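June 2021 — by Tove Bundgaard
Filed under: Kit & Costs
Search the FAQ... Go

Do I need a robot arm first?
No! We began with two hand-held grippers, a table and a cream cup to aim at, and left the arms for October.
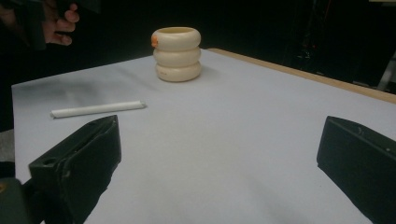 Eyerusalem asked whether £286 for spare fingers was over the top. I'd say budget for it — they scuff.

What about the table?
Plain and pale. Our top cost £87.
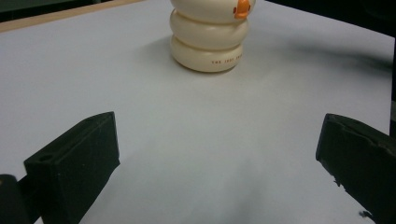
Can we hire from Auer instead? one reader wrote. You can, but do the sums past 3 months.

Anything people forget?
Cables, stands and floor space.
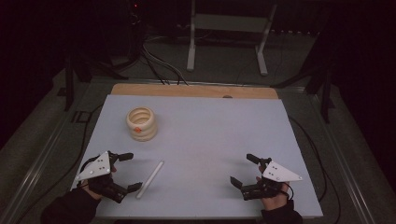 Leave room for elbows too, if one person's working both grippers.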